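The Determination

The Evaluation Office of Dakard occupied the second floor of a building that had formerly been a hotel, and it had retained the guest rooms for the purpose of testing. Each room was assigned to a class of task. Beds were made in the east wing. Dishes were washed in what had been the staff kitchen. The bathrooms, of which the building had a great many, were reserved for grippers.

On May 31, 2022, the Office received a request for a formal determination. Two manufacturers, Kerneo and Nieto, had each submitted a gripper for domestic cleaning service, and the purchaser wished to know which of the two should be fitted to its arms. The purchaser had enclosed a statement of requirements, 3 pages in length, and a check. The statement required that the gripper hold a cloth, wipe a vertical surface, wipe a horizontal surface, and release the cloth on command. It was silent on all other matters.

The Examiner assigned to the case had served in the Office for six years and had never issued a determination that was later withdrawn. The Examiner read the statement twice, initialed it, and requested the reference recordings.

It was the settled practice of the Office that no machine should be judged against a number alone. A person first performed the task, wearing a headset that recorded the view and the position of the hands, and the machine was then judged against the person. The arms in the test rooms ran on a Fitov controller, which accepted the recordings directly and converted them into paths. The Examiner considered the controller to be sound, although its manual had been translated by someone in a hurry. 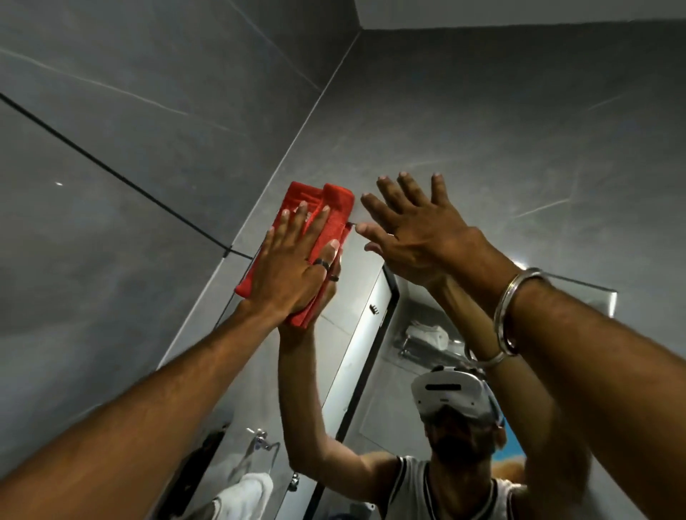 The Kerneo gripper was examined first. It had two flat fingers, faced with gray rubber, and it closed on the cloth with a firmness that the Examiner noted with approval. On the mirror it kept an even pressure from the top of the stroke to the bottom. On the counter it did the same. When the cloth doubled over on itself, however, the gripper continued along its path with the fold beneath it, and wiped a strip as narrow as a belt. It did this on every pass. The log recorded each pass as complete.

The Nieto gripper had three fingers, each with a joint at the middle, and was slower. It took hold of the cloth, let go of a part of it, and took hold again. On the mirror it stopped short of the corner and waited there. The controller reported no fault. After a time the fingers opened slightly, the cloth settled, and the wrist moved on into the corner and finished it.

The Examiner wrote: "Unexplained delay, vertical surface." Then, as procedure required, the Examiner returned to the reference recording in order to establish what the person had done at the same point in the task.

The person had also waited. The hand had gone up with the cloth and stayed against the glass while the other hand rested open beside it, and for that interval nothing was being wiped at all. The Examiner played the passage again at half speed. The purpose of the delay could not be determined from the recording. The form provided a box for the purpose of each motion, and the Examiner left it blank, which had not happened before in any case the Examiner could recall.
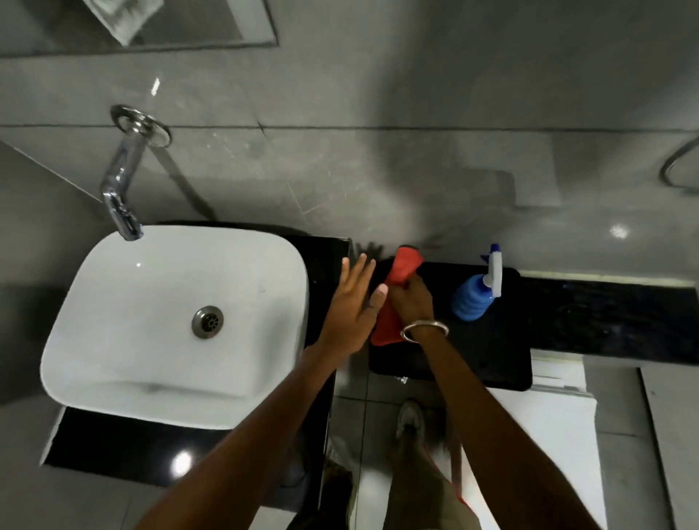 The horizontal trials were conducted in the afternoon. The ledge beside the sink was narrow, and the spray bottle had been left standing on it in accordance with the reference. Kerneo's gripper approached the bottle, calculated that the remaining space was less than the width of its fingers, and ended the stroke early. This was within the statement of requirements, which did not mention bottles.

Nieto's gripper approached the bottle and gathered the cloth into a bunch. It pressed the bunch against the ledge next to the bottle, held it there, and withdrew. It had touched the bottle once, lightly, near the base. The bottle turned a little and remained upright. Neither outcome had been provided for in the scoring table.

The Examiner remained in the room after the arms had been parked. The cycle test was due to run overnight, 3,000 closings for each gripper, and there was no duty to be present for it. A chair was available. From the chair one could hear the two grippers through the wall, the first as regular as a clock and the second with small hesitations that did not fall in the same place twice.

At some hour the Examiner took a clean cloth from the supply drawer and wiped the mirror by hand. The corner proved difficult. The cloth caught at the edge and doubled, and the Examiner's arm stopped of its own accord, and the fingers opened a little before they closed again. The Examiner stood in that position for longer than was necessary.

In the morning both grippers had completed the cycle test without failure. The scores were entered. Under the statement of requirements the Kerneo gripper was the faster and the more consistent of the two, and the determination was accordingly made in its favor. The Director signed it before lunch.

Attached to the determination was a single additional sheet, for which there was no form number. It advised the purchaser that the statement of requirements was, in the opinion of the Office, incomplete, and that the Nieto gripper should be kept under consideration until such time as a better one could be written. The Director asked what a better one would say. The Examiner replied that a draft was in preparation.

The draft is still in the file. It bears the correct heading and the case number. Under "Required motions" there is one entry, in pencil - "wait" - and the column for the reason has not been filled in.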